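## 3. Opening and setting out the party-balloon set

Work on celebration goods has mostly dealt with the latex itself: burst pressure, loss of air, and safety for small children. The step between the sealed packet and the decorated table has drawn less interest, although complaints to retailers often concern exactly this step. The Skiltthorpe household series, of which the present study is a part, treats the set as one task. It starts with the closed packet and ends when the balloon is in place and the wrapping has been put away.

Two moments of the task are given in Figure 2, with the balloon already inflated and a black item bearing a small label beside or above it.

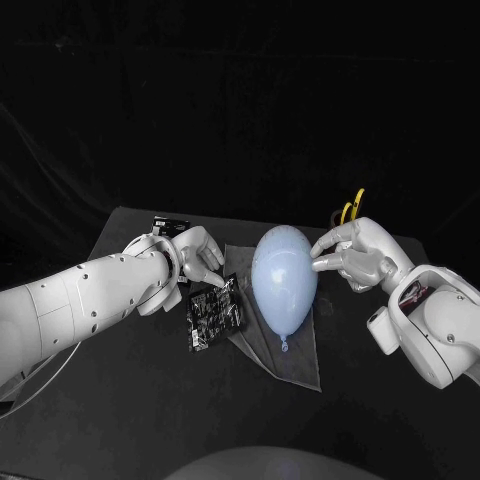
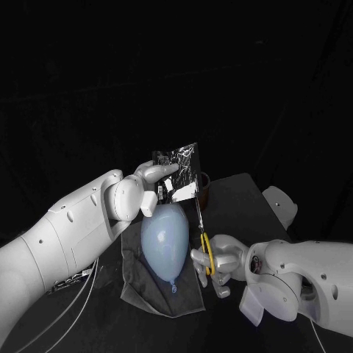 **Figure 2.** Inflated pale blue balloon with a glossy black item. First panel: the item lying flat, with the balloon resting on a translucent gray plastic sheet. Second panel: the item held upright, with yellow-handled scissors brought toward its lower right corner.

Gatchalian objects to this order of work, and the objection deserves an answer. In a written comment on the draft protocol, Gatchalian argued that every packet should be opened before any balloon is blown up, and that blades should then leave the table: "A balloon that is full of air takes up the space where the hands need to be. If you cut first, you can cut anywhere you like." The comment added that a tied balloon moves at the lightest touch, so a person opening a packet next to it has to keep watch on two things at once.

We accept the point about space. We kept the mixed order in half of the sessions for a practical reason. People getting ready for a party seldom open everything at the start. They blow up one balloon, judge its size against the room, and only then decide whether a further packet is wanted. A protocol in which all cutting came first would be tidier to score and would tell us little about homes.

### 3.1 Materials

All sets were bought from the Brotlow outlet in November and stored flat at room temperature until use. Balloons were inflated to less than their full size, which leaves the neck long enough to tie by hand. Scissors were of the ordinary household type. The same pair was used throughout a session and was returned to the same side of the table after each cut.

### 3.2 Procedure

Each set was worked through 50 times. A trial was scored on 3 points: whether the contents were undamaged, whether the balloon stayed on the table, and whether any loose wrapping was left behind. Cuts were to begin at a corner and to run along the edge – never across the middle, where the contents may be pressed against the wrapping. If a balloon rolled off the table, the trial was stopped and repeated with a fresh one.

Scoring followed the Stastar sheet for household tasks, with one change. The original sheet counts small corner scraps as part of the packet, so a scrap left on the table is not marked as a fault. We marked it. On a dark surface such scraps are easily missed, and in homes with pets or small children they matter more than a badly cut edge.

Results for the two orders of work are reported separately in Section 4.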